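Drastutov two-arm kit – home trial gallery

Posted 24th April by Irén Major

Quick gallery from the Drastutov home trial. Kitchen jobs mostly, fridge to table and table to fridge. Full review comes in July, these are just the pics plus my notes, typed fast so sorry for the spelling.

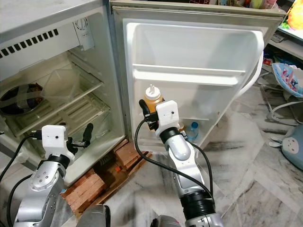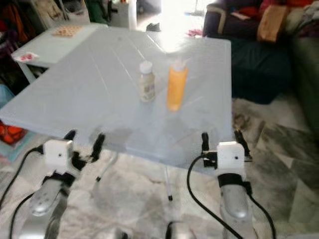
Squeeze bottle job. First pic, right gripper at the bottle in the fridge door. Second pic, same kind of bottle on the folding table with a smaller white-capped one next to it, both grippers at the near edge.

Some notes while I have them.

What you get – two arms, two grippers, the cables, a head camera and the Hurken control software on a stick. Body and base are extra. Ours came on the standard body. Setup guide is 20 pages and you need maybe half of it. Skip the chapter on wall mounting unless you're wall mounting.

Grippers. Two black fingers each, plain and easy to wipe. Soft bottles are the hard part. Grip force is one slider in the software, default was too high for us, Zoltán Vida turned it down on day one and we left it there. Would like a separate setting for each arm. Support says its coming.

Cables. They hang outside the arm in loops. Fine on an open table. In a tight spot like a fridge door I'd want them clipped closer, and the clips in the box are not great. Buy your own.

Reach. Small fridges on a raised base suit it best. Anything on the floor, forget it, you'll be re-parking the body all afternoon. Folding tables are ok as long as the legs are locked.

Teaching it. You drive both arms by hand with the leader handles and it records. Delia Pană got the hang of it before lunch, I took longer. We logged 278 runs in total, door bin and table top jobs together. Files are big so bring a drive. The export button is hidden under Tools, no idea why.

Noise – low hum, nothing you'd complain about. There's a click when the fingers close.

Price. The Vutville shop has it at 1,000 a month to rent, three month minimum, and 335 for the spare gripper set. Shipping was quick. Manual says to keep a spare set on hand and I agree, the finger pads are a wear part.

Would I rent it again? For teaching and small kitchen jobs yes. For anything heavy wait for the Sung version, bigger motors supposedly.

More pics when Anikó Borbély sends hers over. Questions in the comments, I check them most evenings.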